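Ristdale hotel says its spa will reopen bigger, with fewer details than you might like

The Skindaveo Hotel in Ristdale plans to reopen its basement spa in July after a refit that will add a salt room, a second sauna and what the owners call a "quiet floor." The pool stays the same size. The day rate does not.

A day pass will cost 100 dollars, up from 85 last year, and hotel guests who used to swim for free will get two hours a day included with their room. After that they pay like everyone else. General manager Carolina Amaral said the change would "protect the calm of the space." She did not say how staff will keep track of who went in when, or what happens to a guest who loses an hour of the afternoon in the steam room.

The owners, a group called Kováčik, say the new layout can handle 385 visitors a day. That is a lot of people for a quiet floor. Asked how many the old spa took on a busy day, the company said it had no comparable number to share.

Booking will move to Skedo, an app that local members have already been told to download. Vilém Sýkora has been a member for years and swims before breakfast. He said he was sent three emails on the subject and still can't tell whether he can show up at 6 a.m. without reserving a slot.

"I have a key card and a towel," he said. "I don't see what else they need from me."

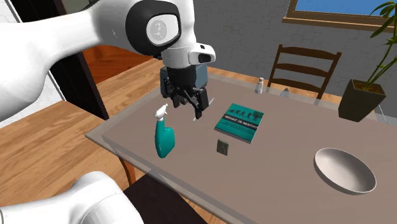 Kováčik has also promised a higher standard of cleaning, a sore point at the old spa, where complaints about the changing rooms were common enough that the front desk kept a form for them. The hotel's leaflet says every lounger will be wiped down between guests and every shelf in the reading corner tidied once an hour. A spray bottle and a book, both teal, are easy enough to set out on a table. Keeping that up on a full afternoon takes staff, and the leaflet doesn't mention hiring. Amaral said the team would be "the right size" and that she would not discuss shifts before the opening.

Siriporn Rungrueang gave massages at the spa until it closed for the work. She said she has been offered her job back with shorter appointments, 50 minutes where there used to be 60, at the same price to the customer. The hotel confirmed the shorter sessions and described them as "more focused."

Then there are the memberships. Some 797 people held one when the doors closed, according to the hotel, and their payments were paused for the length of the refit. They will restart on opening day at the new monthly rate unless members cancel in writing. The notice about that is on the second page of the leaflet, under the smoothie menu.

Members who want to cancel can leave a letter at the front desk. The app has no button for it yet.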